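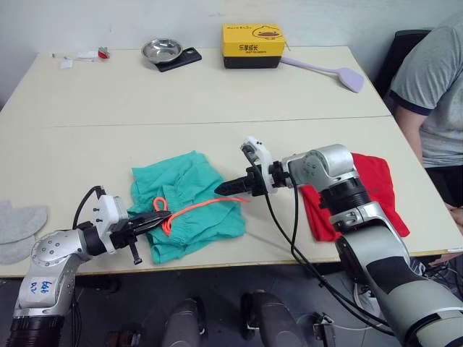 うちの工程は布ものばかりで、形の決まった部品をつまむロボットなら展示会で何度も見たけれど、くしゃくしゃの服を渡したらどうなるのか、そこだけ教えてほしい。木下義則さんから最初にいただいたメールは、ほぼこの一文だけでした。

サイト内検索 キーワードを入力 検索

私たちについて

2025年6月23日 文:大西初枝

はじめまして、ストデッティの大西です。会社案内のページを書き直すことになって、前の文章を読み返したら「柔軟物ハンドリングにおける総合的な価値提供」と書いてありました。書いたの、私なんですけどね……。今回はもう少し普通の言葉でいきます!

ストデッティは、双腕ロボットのキット「Plurix(プルリクス)」と、それを使った動作づくりの請負をやっている小さな会社です。扱うのはほとんどが布です。服、タオル、カバー類、あとは紐やコードのような細長いもの。置くたびに形が変わるものを、二本の腕で引っぱったり、寄せたり、たたんだりする。その動作を、お客さまの品物に合わせて一つずつ作っています。

始まりは、バルタサール・パストールと私が前の職場で組んでいた検査装置の仕事でした。検査そのものはうまくいくのに、品物を台に広げるところだけ毎回人の手が要るんです。じゃあそこをやろうよ、とバルタサールが言い出して、私はてっきり半年くらいの寄り道だと思っていました。気がつけば会社になっていて、私は見積書も書けば床のケーブルも束ねる係です(ケーブルは、束ねても束ねても増えます)。

Plurixの中身をざっくり言うと、アームが2本、先端は黒い二本指のグリッパー、それに動作を記録して再生するためのソフトです。指の本数をもっと増やさないんですか、とよく聞かれます。試作はしました。ただ、布の端をちょっとつまむ仕事では二本指がいちばん調整しやすくて、部品の交換も早いので、今の標準はこちらです。もっと重いものや硬いものを持ちたい方には、正直にほかのメーカーさんをおすすめしています。

作業台は、特別なものを用意していただかなくて大丈夫です。うちの作業場でも、机を二つくっつけて使っています。継ぎ目に布が引っかかるんじゃないかと心配される方がいますが、お客さまの現場の台だって継ぎ目や段差はありますよね。きれいな台の上でしか動かないものを納めても、初日に困るのは現場の方なので、最初からこの台でやっています。周りに小物が置いてある状態で動作を録ることも多いです。 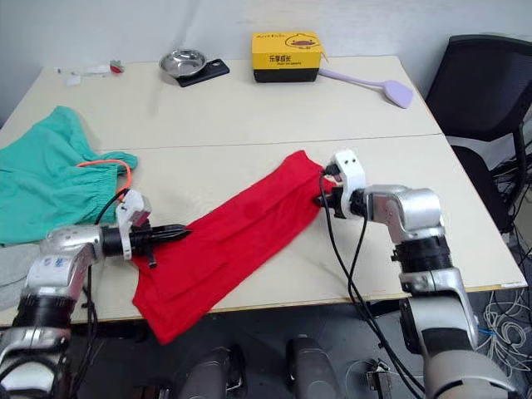 動作づくりの請負のほうは、まず品物を送っていただくところから始まります。できれば新品だけじゃなく、洗ったあとのものや、少しくたびれたものも混ぜてください。同じ型の服でも、洗濯を重ねるとつまんだときの垂れ方がずいぶん変わるんです。長いものは特に大変で、片方の腕で端を持って、もう片方で途中を押さえて、という分担をどこで切り替えるかに一番時間を使います。担当のドニー・エイトケンはここにやたらとこだわるので、お送りする途中経過の報告が長いです。読み飛ばしていただいても怒りません。

2月からは、これまで録りためた動作をまとめた「Tituson(ティトゥソン)」というライブラリもお付けしています。今の収録数は1138件。そのうち129件は紐とコードの動作で、ここは私がかなり口を出しました。布の上にコードが乗っている、みたいな状態、現場では本当によくあるのに、手本がなかなか見つからなかったんです。初めての品物でも、近い動作を土台にして手直しできるので、ゼロから録るよりだいぶ楽になりました。

できないことも書いておきますね。濡れた布はまだお受けしていません。薄くて透けるような生地は、事前の試験をしてからのお返事になります。それから、人より速いですか、というご質問には、たいていの品物で「いいえ」とお答えしています。人が手際よくたたむ速さって、毎日見ていてもすごいです。夜のあいだに進めておきたい、とか、朝いちばんの分だけ任せたい、というご相談のほうが、私たちの得意なところに近いと思います。

料金は、キットの購入と月ごとの貸し出しの二通りです。貸し出しの場合も設置には必ず二人で伺います。サポート窓口はエルネド・ウォーガンと私で、平日の日中ならどちらかが電話に出ます。英語のお問い合わせはエルネドあてにどうぞ。

ちなみに木下さんには、メールのお返事のかわりに作業場へ来ていただきました。持ってこられた服の袋が思ったより大きくて、その日は夕方までずっと布の話をしていました。見学はいつでも歓迎です。品物を一つか二つ、たたまずにそのまま袋に入れてお持ちください。駐車場は建物の裏側で、入口が少しわかりにくいので、迷ったらお電話くださいね。

関連ページ
Plurix 標準キットの構成と設置条件
Tituson 収録動作の一覧
動作づくりの請負 お申し込みから納品まで
導入のお話 ニシムラさまのカバー交換工程
グリッパーの指の交換手順
見学のお申し込み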